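8 October 2024

# The Case for a Standing Maintenance Hour in Cloth-Handling Cells

Small robot cells are usually judged by what they can do on a good day. An institution that operates one for any length of time comes to judge it by a different measure, namely how quickly it can be brought back to a known condition after a bad one. It is the position of this essay that most of the time lost in cells built for handling cloth is lost in setup and upkeep, and that the remedy is an ordinary one: a fixed hour, on the calendar, in which the cell does no productive work at all.

The argument draws on two years of operating records from the textile handling cell at the Dovard workshop. The cell has one arm, one work table and one task family, which is picking up, spreading and folding pieces of household fabric. During those two years the operating staff entered 292 stoppages in the log. The entries vary in quality. Some run to a full page, and some consist of the words "stopped, restarted." Even so, a reading of the whole log leaves little doubt about where the trouble lies. Software faults are present, and they are the entries people remember, but they make up a modest part of the record. The larger part concerns fingers, cables, the position of the table, and the zero reference of the arm.

None of these subjects is glamorous. They rarely appear in a project proposal, and they are seldom assigned to a named post. In the Dovard cell, as in many others, they were for a long time the responsibility of whoever happened to be standing closest when the arm stopped.

## What cloth asks of a machine

A cell that handles rigid parts can tolerate a certain looseness in its upkeep. If a metal block is gripped two millimeters off center, the block still comes up. Fabric is less forgiving. A fingertip must come down close enough to the table to catch a fold and must stop before it presses into the surface. When the reference height is wrong by a small amount in one direction, the fingers close on air. When it is wrong in the other direction, they drag, and the pads wear at the leading edge.

The difficulty is that both errors look, to an observer, like a failure of judgment on the part of the control program. The operator sees the arm reach for a wrinkle and miss it. The natural response is to adjust the program, and on several occasions in the Dovard log this is exactly what was done. In one case, six separate adjustments to grasp height were made over the course of November, each one sensible in light of the last. The table had a loose leveling foot. Once the foot was tightened, all six adjustments had to be found and removed, and the last of them was not found until the following week.

This is the strongest argument for putting mechanical checks first and doing them by routine. A program adjusted to suit a crooked table holds a record of the crookedness, and the record remains after the table has been made straight.

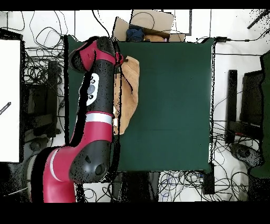
The work surface deserves particular attention. It is common to regard the table as furniture and the arm as equipment. In a folding cell, the table is part of the measuring system. Its height is a number in the program, its corners are reference points, and its color and finish affect how well a camera can separate the fabric from the background. A change of cover should therefore be entered in the log in the same manner as a change of fingertips. The Dovard staff adopted this rule only after a replacement cover of greater thickness was fitted without a note, and the cell ran poorly until the cover was measured.

## The matter of cables

Cables were the subject of more disagreement than any other item, and it is worth setting out both sides.

One view holds that cables in a cell of this kind should be bundled, sleeved and fixed to the floor, as they would be on a production line. The opposing view is that a cell which is changed often should leave its cables accessible, on the ground that a bundled cable is a cable that cannot be traced or replaced without cutting a dozen ties. Both views have merit. A research or training cell does change often, and staff who must undo an hour of neat work in order to swap one lead will soon stop doing the neat work.

The position taken here lies between the two. Cables that move with the arm, or that pass through any space the arm can enter, should be dressed properly and inspected on a schedule. Cables that lie on the floor and never move may be left in looser order, provided that both ends carry a label, that none of them crosses a walking path, and that slack is not allowed to pile up against a connector. The labels matter more than the tidiness. A coil that looks untidy but is labeled at each end can be worked on by a person who did not install it. A handsome bundle without labels can be worked on only by its author.

Power to the arm must be removed and locked off before anyone reaches into its working area to inspect a lead. This rule should admit no exception for short jobs. Most of the jobs in the log are short jobs.

## What the hour should contain

The maintenance hour at Dovard is held once a week, before the first run. Its content has been revised twice and now stands as follows:

- Inspect the fingertips for worn pads, lint and loose screws. Clean them, and replace them in pairs.
- Check the table for level and confirm that it has not shifted from its floor marks.
- Move the arm slowly to its reference pose and compare the joint readings with the posted values.
- Touch down at the four table corners with the probe and record the heights.
- Follow each moving cable along its full length by hand, with power locked off.
- Clear from the reachable area anything that is not part of the task.
- Run one standard pick with the reference cloth and enter the result in the log.

The reference cloth calls for a brief remark. It is an ordinary piece of plain fabric that is kept for this purpose, and it is never washed, ironed or lent out. Earlier practice was to use whatever piece came to hand. The results could not be compared from one week to the next, as a heavy towel and a thin shirt fail in quite different ways.

An operator may complete the list in well under an hour when everything is in order. The remaining time should not be given back to production. It is meant for the small repair that the check reveals, and if the time is not reserved, the repair will be noted and deferred. The log contains many deferrals. A worn pad on the left finger was reported in three consecutive entries by three different people before it was changed.

## Objections

The first objection is cost. An hour each week is a visible loss, and a manager who must account for the use of the cell will see it plainly on the schedule. The losses it prevents are scattered and appear on no schedule. This essay cannot offer a precise exchange rate between the two, and readers should be wary of those who do. It can report that the Danura training center, which operates a cell of similar layout, introduced a comparable hour and has kept it through a change of management, which suggests that the people responsible for the budget did not find it wasteful.

The second objection is that routine inspection disturbs equipment that is working. There is truth in this. Connectors wear with handling, and a screw that is tested every week may be turned a little every week. For this reason the list asks for inspection and measurement, and calls for adjustment only where a reading falls outside the posted limit. A torque mark painted across a screw head can be checked by eye. It does not need a wrench.

The third objection is raised by technical staff more often than by managers. It holds that self-calibration will soon make such checks unnecessary. The Wysocka group has argued in this direction, and its automatic table-finding routine is a useful piece of work that the Dovard cell has adopted. Yet the routine finds the table where the table is. It does not report that the table has moved since last week, or that the foot is loose and will let it move again by the afternoon. A machine that quietly corrects for a fault also conceals it, and the correction has a limit. When automatic calibration is used, the values it produces should be saved and compared over time, and a person should be given the task of reading them.

## Responsibility

A list posted on a wall has no effect without a post attached to it. The recommendation of this essay is that each cell should have one responsible technician, with one deputy, and that the duty should rotate no more often than every six months. Faster rotation spreads knowledge widely and thinly. Under the earlier weekly rotation, no technician held the duty long enough to notice that the wrist cable was chafing at the same point each time it was replaced.

The responsible technician should have the authority to keep the cell shut. This is the provision most likely to be resisted. If the corner heights do not agree, or if a moving cable shows damage, the cell should remain out of service until the matter is put right, whatever has been planned for the day. The handbook issued with the Privetti course on cell operation includes a similar provision and sets out a written form for it, and institutions without their own procedure could reasonably begin with that form.

At Dovard the provision has been used twice. The first closure lasted for a morning and concerned a cracked finger mount. The second lasted for two days, during which a replacement connector was awaited, and it was unpopular. Both are entered in the log at full length, with the readings attached.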